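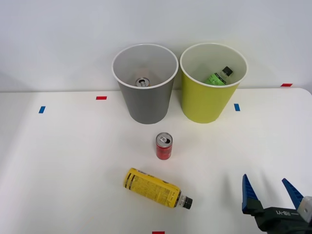 1/ Can sorting and the deposit scheme: how the metal side works

A thread on what happens to an aluminium drink can after it leaves your kitchen, and where the losses occur. I ran quality checks at a small sorting plant for a few years. Most of this applies to any plant of that size.

2/ A drink can is two alloys, joined by a seam. The body is a softer alloy with some manganese in it. The lid is stiffer and carries more magnesium, so it can be scored and hold a rivet for the tab. Every can melted whole gives you a blend of the two.

3/ The blend matters. Remelted cans are too high in magnesium to go straight into body sheet, so the furnace operator burns some of it off or dilutes with purer metal. Neither is free.

4/ Steel cans come out first. An overhead magnet pulls them off the belt. If the belt is loaded too deep, steel at the bottom stays there and ends up in the aluminium bales. Belt depth was the setting we argued over most.

5/ Aluminium is not magnetic, so it needs an eddy current separator. A rotor full of magnets spins inside the end drum of the conveyor. The changing field sets up currents in the can, the currents make their own field, and the can is thrown forward over a splitter plate. Plastic and paper just drop.

6/ The splitter plate is a piece of steel on a hinge. Move it 18 mm towards the drum and you catch more cans and more rubbish. Move it back and the bales are cleaner, but you lose cans to residue. Our setting was written on masking tape stuck to the guard.

7/ Crushed cans: mixed answer. Flattened lengthwise they can pass for paper on a line that separates flat items from round ones. Squashed end to end into a puck they usually behave. If your council asks for them uncrushed, leave them uncrushed. Deposit machines also need a readable barcode.

8/ Leave the tab on. It is the same metal as the lid or close to it, and on its own it is small enough to fall through the screens with the broken glass. After that it is gone.

9/ Same problem with foil lids and bottle caps. Ball the foil up until it is about the size of a fist. Loose scraps go out with the fines.

10/ Liquid is a bigger issue than people expect. Themba Adams, who taught me the bale inspection, weighed the same batch before and after draining. It started at 167 kg and finished 2 kg lighter. That was a good batch from a dry week. The buyer deducts moisture, and wet bales also smell by the second day.

11/ No need to wash cans. Tip them out, leave them upside down in the sink for a minute. A quick rinse in used dishwater is plenty if you have wasps.

12/ Bags. Please don't. A tied bag of cans goes over the sorting line as one object. Someone at pre-sort has a second or two to tear it open, and on a busy Sunday shift it goes to landfill whole. Tip the cans in loose.

13/ Bale grades. Buyers look at density, moisture, steel, lead and "other". The Jidano yard cut one bale in every load and picked through it by hand. The Nkuna yard took a core sample. The core was faster, and in my opinion worse, as contamination is never spread evenly through a bale.

14/ Density has an upper limit too. Bale too tightly and the shredder at the far end struggles, and moisture gets trapped in the middle. We had a load sent back from Dornel in December for being too dense. Freight both ways was ours.

15/ After shredding comes de-coating. Every can has printed ink on the outside and a thin polymer lining on the inside. Hot air drives both off before the metal sees the furnace. Skip it and the coating burns in the melt, which makes fumes and more dross.

16/ Dross is the oxide skin that forms on molten aluminium. Thin scrap has a lot of surface for its weight, so cans make more of it than engine blocks do. Some metal gets recovered from the dross. The rest is a straight loss.

17/ Someone always asks whether deposit cans are better than kerbside cans. Yes. They arrive sorted, with very little glass or paper. Ayanda Potgieter kept a log of rejected bales at the Gutance depot and had 369 entries by the time I left. The deposit pages were mostly blank.

18/ Aerosols are a separate matter. Empty steel or aluminium ones are accepted in many areas, but check first. Do not pierce them. Half-full ones belong at the chemical drop-off -- the baler does not care how careful you were.

19/ Next thread will be on glass colour sorting, once I find my notes on the optical units. Corrections welcome, especially from anyone who has run a newer rotor than ours.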